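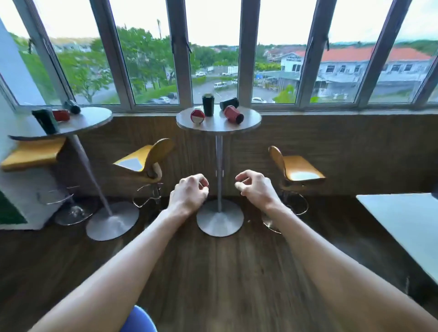
Relatório final — Hábitos de almoço e desperdício alimentar na cantina da escola de Atville

Grupo: Wanda Thibodeaux e Dinesh Pramanik
Entrega: 23 de janeiro

1. Tema

Queríamos saber quanta comida fica no prato ao almoço e porquê. A ideia inicial era comparar duas escolas, mas a segunda não respondeu aos mails. Ficou só a nossa.

2. Método

Questionário em papel, distribuído à saída da cantina. 215 entregues, 200 válidos. Os outros vinham em branco ou só com a primeira pagina preenchida. Pesámos também os restos, com a balança emprestada pelo laboratório de química — uma Stendeo antiga, que demora a estabilizar. Pesagens sempre depois do segundo turno. A primeira ronda foi em setembro e não conta para os resultados, o balde não foi tarado.

3. Resultados

Sopa: quase não sobra. Peixe: sobra muito, sobretudo quando é cozido. Legumes do acompanhamento: o pior de tudo. Mais de 70 alunos escreveram que nem os pedem, vêm já no prato.

Tempo de almoço. Aqui houve surpresa. O horário dá 30 minutos, mas a fila come boa parte disso, e quem está no segundo turno queixa-se muito mais do que quem está no primeiro. Vários comentários do género "deixo metade porque toca". Não tinhamos pergunta sobre isto, veio tudo no espaço livre do fim.

Preço: pouca gente referiu. A empresa que serve as refeições, a Gramalent, deu-nos as ementas mas não os custos.

4. Problemas

A pergunta 4 estava mal feita (duas perguntas numa só). Tivemos de a deitar fora. As pesagens não separam pão e fruta, o Dinesh ainda tentou separar à mão mas não deu tempo. E faltam as respostas dos professores — só três devolveram.

5. Propostas

Deixar escolher a quantidade de legumes ao servir. Abrir a segunda linha mais cedo. Repetir as pesagens com outra balança.

Anexos: questionário, tabela das pesagens, ementas. O anexo das ementas segue à parte, em papel.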